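Notes on the introduction of robotic arms in the sorting room

2023-10-12

Posted in: Work

I have been asked several times since the spring to set down my views on the changes at Hadix, where I have been employed in the sorting and packing section for ten years. What follows is a personal account. It does not represent the position of the company, although I have shown a draft to Raquel Coelho, who manages the section, and have corrected two points at her request.

Hadix supplies small parts to schools and craft workshops. Our catalogue contains 329 items, most of them light enough to be lost in the turn-up of a sleeve. Until March, every mixed order was made up by hand from open trays. The work requires good eyesight and patience, and it is hard on the neck and the thumbs. Two of my colleagues had been moved to other duties on medical advice before any machine was considered.

The first proposal was for a large enclosed cell from an outside supplier. It was declined on grounds of cost and floor space. The company chose to begin with small tabletop arms, set up in the side room at the Skerotley site under the direction of Valter Macedo, formerly of the maintenance department. The project was given the name Uken. Staff were invited to put questions in writing, and the replies were placed on the board by the canteen door. I regarded this as a proper way to proceed, though several of the replies were too brief to be of use.

The principal question was whether posts would be lost. The written answer was that no post would be withdrawn during the trial, and this has been honoured. The trial is due to be reviewed after the winter stocktaking, and no undertaking has been given beyond that point. I consider that an undertaking ought to be given, and I have said so at the section meeting.

The changes to daily work have been considerable. Four of us now spend part of each shift at the arms. We set out the parts, start the routine, watch the pick and record the result on a sheet. A part that is dropped or missed is entered with a short note of the reason. Small cylinders have taken up a great deal of our time, as they roll when touched off centre. The practice on our bench is to bring the finger down over the middle of the piece and to adjust from there.

It was assumed at the outset that those of us from the trays would act only as minders. In practice our knowledge of the parts has been needed at every stage. I was asked to explain how I turn a piece between finger and thumb before placing it, and found that I could not do so without a piece in my hand. Mr Macedo has since altered his routine for new staff so that they spend three days at the trays before they are shown the arms.

There are matters I do not welcome. The side room is quiet, and conversation has become less frequent. The record sheets are longer than they need to be. The grading of the new duties has not been settled, and we continue to be paid at the packing rate for work which the Cattaneo site, our sister branch, classes as technical. Ms Coelho has confirmed that a request for regrading has been received.

As for my own hands, I can report that the stiffness in the mornings has eased. I shall write again once the review has been published. 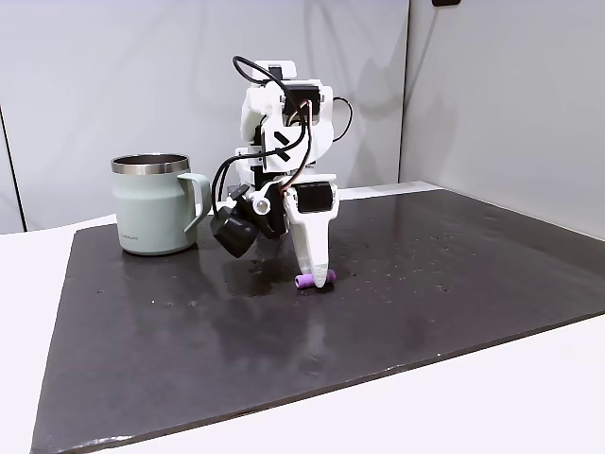

One of the arms at work on a small purple cylinder, Skerotley.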